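How to Test Whether a Robot Could Make Your Bed

People email me every time a new robot video goes around, and the question is always the same: can I buy one yet, and will it do the bedroom? My answer is still no, but I've found a better way to answer it, and you can do it at home with a timer and a notebook (and a messy bed, which I never have trouble finding).

I got the idea from my friend Mohandas Thampi, who used to fix sewing machines at a place called Drekeck and has strong feelings about cloth. He told me to quit watching the videos and start writing down every single thing my hands do. So I did. Making one bed took me 26 separate grabs! I would have guessed ten.

What you need

A bed nobody has made yet
A timer
A notebook
A pair of kitchen tongs for each hand
Some patience

Step 1: Make the bed the normal way

Time yourself and don't rush. Say each move out loud as you go: grab, pull, smooth, tuck, fluff. If you have a helper, get them to write it down, otherwise record yourself on your phone and type it up later. Mine came out as a page and a half.

Step 2: Sort your list

Put an H next to anything hard, like a pillow. Not rock hard, I just mean it keeps more or less the same shape when you pick it up. Put an F next to anything floppy. Sheets, throws, pajamas and that one sock are all F. You'll end up with way more Fs than you expect, and the Fs are where machines get into trouble.

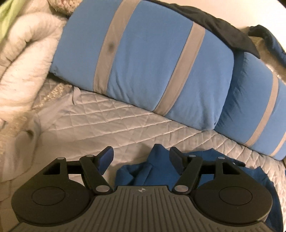
Floppy things are hard for a machine because they never look the same way twice. A mug has a handle, and once a robot has learned mugs it can do pretty well with the next one. Cloth has no handle. Take that bunched-up blue fabric on the quilted bedspread: which fold would you pinch first? You'd probably just scoop and shake until an edge turned up, and you wouldn't think about it at all. With two flat finger pads you have to choose a spot, and if you close too low you could get a pinch of bedspread along with it. The long striped cushions at the back look like a much friendlier job to me.

Step 3: Do it again with tongs

Mess the bed back up. Now make it using only the tongs, one pair in each hand, no fingers. I mean it, no cheating with your elbows (I cheated with my elbows). Write down every time you drop something, grab two layers by mistake, or have to let go and start over.

My first try took 974 seconds, and I gave up on the fitted sheet completely. After a week of practice I got down to 522, still without the fitted sheet. I want to meet the person who can do a fitted sheet with tongs.

Step 4: Give each chore a score

Go back to your list and mark each move easy, slow or hopeless. Here's how my bedroom came out:

Moving cushions off the bed: easy
Putting clothes in a hamper: easy
Pulling up a thick blanket: slow
Finding the corner of a sheet: slow, with bad language
Turning a shirt right side out: hopeless
Fitted sheet: see above

Jaime Gouveia, who reads this site and runs the laundry at the Curnow guesthouse, tried the same test on a stack of towels and did a lot better than me. Towels are thick and square and they're all the same size, so that makes sense. If I had to bet on the first bedroom chore a machine will do well enough that I'd pay for it, I'd say towels, then picking clothes up off the bed.

Step 5: Watch the videos again

Now go look at a robot demo with your list next to you. Check whether the cloth starts out flat or in a heap, whether the video is sped up, and whether a person is steering from off to the side. I'll be trying the kitchen next, so send me your tong times if you do this one!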